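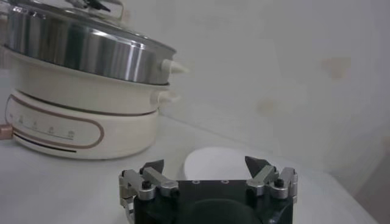
Tekden releases first set of kitchen demonstrations for two-armed robots

Tekden has finished the first stage of Prarport, its project to gather examples of ordinary kitchen work for a robot learning system. The set holds 2,745 recorded demonstrations and is open to research groups from today.

All of the demonstrations were made by trained operators guiding a pair of robot arms by hand controls. Each arm ends in a parallel gripper. Cameras near the grippers and a further one looking over the table record every attempt, along with the positions of the joints and the opening of the fingers.

The work was done at the company's site in Rutell, where operators began recording in March. Tasks were kept short, and most are over in less than a minute. They include lifting a lid and setting it down on the table, moving steamed buns between a steamer and a plate, and putting the parts of a cooker back together.
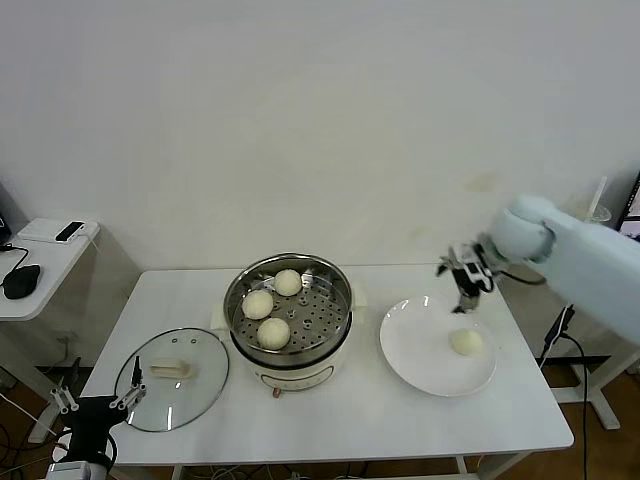
Page last updated: Thu 23 April

The steamed bun task makes up 791 of the demonstrations. Buns were chosen for the project after early trials with hard plastic blocks, which the learning system picked up well but which gave it little practice with soft things. A bun can be squeezed too hard and still be lifted, so operators were asked to mark any attempt in which it was left out of shape. Those attempts stay in the set with a label.

Starting positions were changed between attempts. The plate, the cooker and the lid were moved by hand, and the number of buns in the steamer was varied. Tekden also kept attempts in which a bun was dropped and picked up again.

"We asked operators to work at a normal pace and to carry on after a slip," a Tekden spokesperson said. "If we only kept the clean ones, the system would have no examples of putting a mistake right." 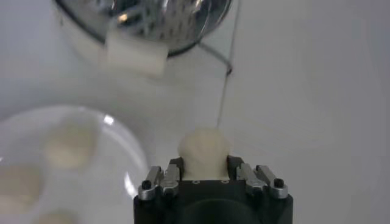
Photo: Tekden / Prarport project

Checking was carried out by Głowacki, a data services firm, which watched every recording and compared it with the operator's notes. Recordings with missing camera views or badly matched clocks were taken out before release.

A second stage will start later in the year and is planned to add more than 1,000 demonstrations, this time with cups, cutlery and cloths. Results from systems trained on the first stage will be published separately.

Research groups can apply for access through the Prarport page on the Tekden website. There is no charge for non-commercial use.

Notes to editors

Tekden makes control software for robot arms and is based in Rutell.

Press enquiries: Tekden press office, Rutell

ENDS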